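Hutham Topper, Medium: Three Months In

I bought the Hutham mattress topper in October, after my back and I had stopped speaking. The old mattress wasn't finished, exactly. It had a dip on my side that I had spent years shaping, and a replacement of the size I wanted came to more than my first car. A topper seemed like a grown-up compromise, and the website promised "hotel-level calm." I have stayed in hotels. I ordered it anyway.

It arrives rolled and squeezed into a plastic sleeve, in a box that the delivery driver placed against the front door so that I couldn't open the front door. I went out the back and around. Once inside and cut loose, the thing unrolls quickly and then spends the evening finding its shape. The leaflet says to give it until the next day. I gave it until half past nine, and slept on something with one thin corner and a smell like a new shower curtain. The smell took four nights to clear with the window open. If you're sensitive to that kind of thing, unroll it in a spare room. If you don't have a spare room, you have my sympathy and should wait for warmer weather.

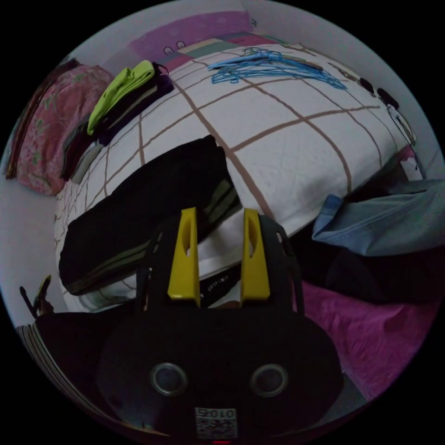
Firmness is where most people get stuck, because Hutham sells three and describes all of them as "supportive." I took the medium. It's on the soft side of medium, the kind where you sink for a second and then stop, and sleeping on my side my shoulder was happy within the week. Sleeping on my stomach was less of a success, but I'm told I shouldn't be doing that at my age. The edge is the weak spot. Sit on the edge of the bed to put on socks and the topper squashes down and tries to post you onto the floor. I now put on my socks standing up, which has done more for my balance than any class I've paid for.

My sister-in-law, Shabnam Marwat, has the firm version and thinks it's the only one worth owning. I lay on hers for twenty minutes after lunch one afternoon. It was like a very polite gym mat. She sleeps beautifully, so I can't argue, but if your current bed is already hard I'd leave the firm alone.

Heat was my big worry. The last foam product I owned was a Zevent pillow that could have proofed bread. The Hutham is better than that. It does hold some warmth, and in October I was glad of it, but with the heating on and a winter comforter I've woken up a few times with one leg outside for ventilation. The cover is supposed to be cooling. It's cool for as long as it takes to get in, and after that it's the same temperature as me.

Now, the straps. Four elastic loops, one at each corner, meant to go under the mattress and hold everything in place. They are sewn on well enough but they were plainly measured for a thinner mattress than mine. Getting the last one on took two people and some language. The other person was Talha Bajwa from downstairs, who had come up to return a drill and has not been up since. With all four on, the topper still creeps toward the foot of the bed, and every second weekend I strip everything and haul it back.

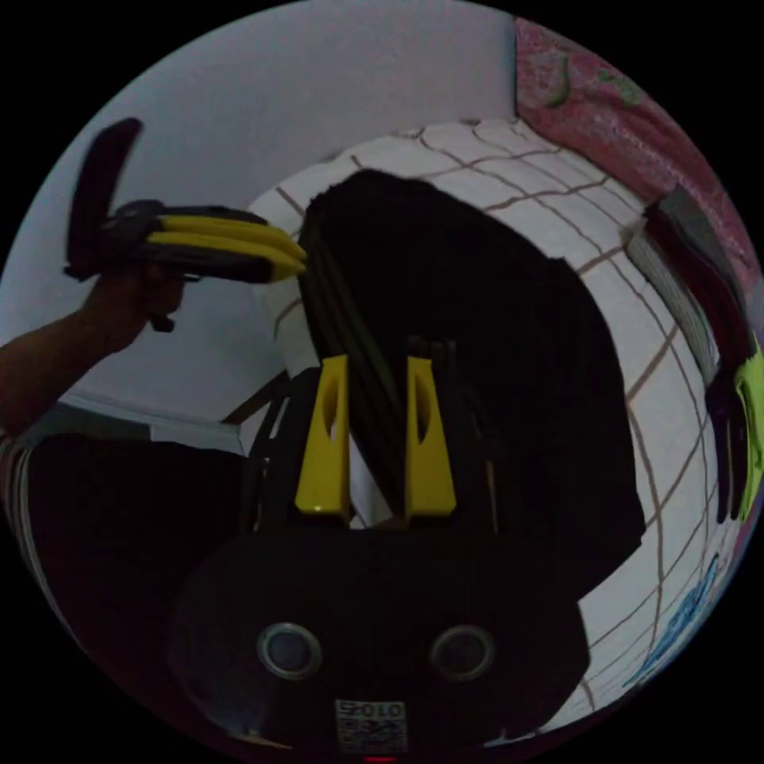
That creeping gets worse or better depending on what you put over it. My old fitted sheets, the cheap Jatoi ones, were too shallow once the topper was on. They'd hold until two in the morning and then one corner would let go with a snap, and I'd wake up wearing it. Deep-pocket sheets fixed nearly all of this. Budget for them, because Hutham doesn't mention it anywhere I could find, and a good set will add a fair bit to what you thought you were spending.

Cleaning is middling. The cover unzips on three sides and goes in the wash on cold. Taking it off is easy. Putting it back is like dressing a large, drowsy animal. Line up the corners farthest from the zipper first and work toward yourself. The foam itself can't be washed, only dabbed, and I have already dabbed. Coffee. Use a protector.

On noise and movement I have little to complain about. The old mattress had a spring that announced every turn, and the topper muffles it to a sort of distant cough. If you share a bed with someone who gets up at five, it'll help some. It won't help with their alarm.

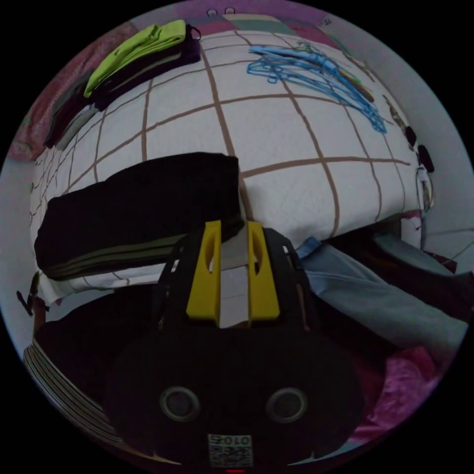
The sheet is a white one with a brown grid.

I did look at the rivals. The Gullard is thicker, and in the store it felt wonderful, but it's heavy enough that I couldn't lift a corner with one hand, and I change my own sheets. Zevent makes a topper too, and see my remarks on bread.

Returns, in case you need them: Hutham gives you a trial period but wants the topper back in "transportable condition." I asked customer service what that meant, given that it had arrived squashed by a machine and I don't own one. They suggested rolling it tightly and using tape. I tried this once, out of curiosity, and got it down to the size of a canoe.

So I'm keeping it. My back is talking to me again, mostly about the weather. The dip on my side is still there underneath but I only find it if I go looking.

Good: comfort for side sleepers, quiet, cover comes off.
Bad: straps, edges, first four nights.
Would I buy it again: yes, with the sheets in the same order.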